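The first thing new operators do at Yoo is slow down. People come in moving the way they move in their own kitchens, and the arm on the other side of the table can't use any of it. Hemant Kushwaha has run training there since May. He tells them to pick one speed and keep it.

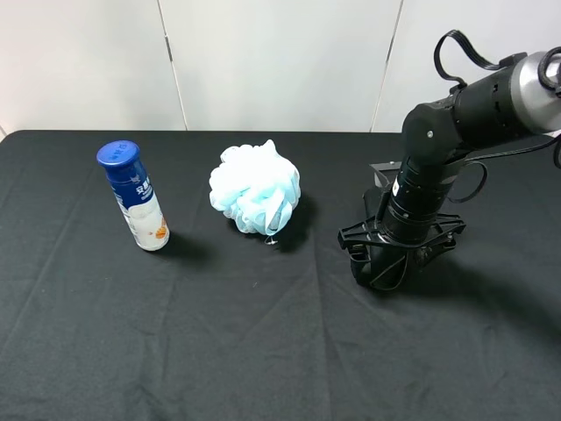 Pay is by the hour, with no bonus for volume. Kushwaha asked for that after a trial at the Banville office, where operators were paid by the clip and the clips got sloppy. A shift there could turn out 500 demonstrations, and he says he threw away 78 from a single Tuesday morning. Most had the same fault: the operator overshot, corrected, and left the correction in. A robot trained on that learns to overshoot too.

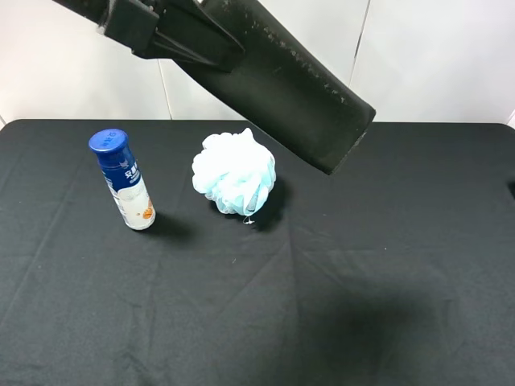 OTIVVILLE, May

Yoo's main room is one floor up from a tire shop. Ha-rang Ahn starts at 7 a.m. She used to alter wedding dresses, and she has recorded some 3000 demonstrations by remote control — more than anyone else on staff.

She likes bottles least. They tip, and the wrist view makes it hard to judge how far away they are. 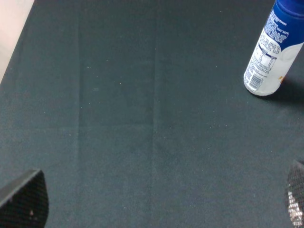 The wrist view, with a bottle at upper right and the gripper's fingers at the lower corners.

Cloth is what she asks for. It never hangs the same way twice, so every grasp has to be found again. Ahn looks for a fold, closes on it, and waits for the fabric to settle before she moves the other hand.

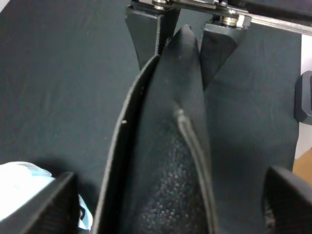

A black garment held from above, with a second pair of fingers open below.

Edovia, the client for the cloth work, wants another 1000 by the end of summer. Ahn thinks she can do a third of them herself if her wrists hold up.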